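Popular Music and the Press
Handout 2: The comeback story

Set reading: Juška, chapter on chart news. Bring your copy to the seminar.

Most music news is written before any music can be heard. A singer goes quiet, a friend or producer says something in an interview, and a site runs a story with a question in the headline. We looked last week at reviews. This week is about the story that comes before the review.

A comeback story usually needs a gap. It can be short. When the Meltora label announced Hesano's second album, the band had been away for 937 days, and the press release gave that figure in its first line. Several papers copied it without checking. The count was to the announcement and the record came out 56 days later, so the real gap between albums was 993 days. Only one magazine printed the longer number.

Points to look for in the cuttings:

Who is the source? "A source close to the band" is often the label.
Is there a quotation, and how old is it? Old interviews are reused a great deal.
What has been confirmed: studio time, a finished song, a release date?
Does the headline ask something the article does not answer?

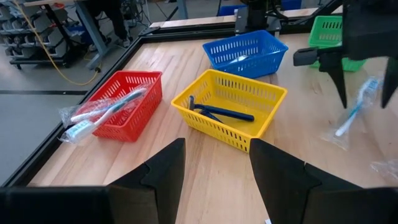
Red, yellow, blue and green baskets on a wooden table.

The habit is older than the internet. In the Famholm scrapbooks there is a page from 1925 on a dance band leader said to be planning a return to the stage. The wording is close to what we read now: he "may" appear, he "is understood" to be rehearsing, and friends are hopeful. Nothing in the scrapbook shows whether he did.

Note the verbs. "Set to", "expected to" and "in talks" carry different weights, and sub-editors do swap them to fit a line. Keep a list as you read and mark the strongest verb in each piece.

Written task: choose one comeback story and trace it back to the earliest version you can find. Say what was added at each step. Nearly two pages is enough. Hand in by 20 April 2018, on paper, with copies of your sources attached.

Questions about the task to Aušra Baranauskienė after the lecture.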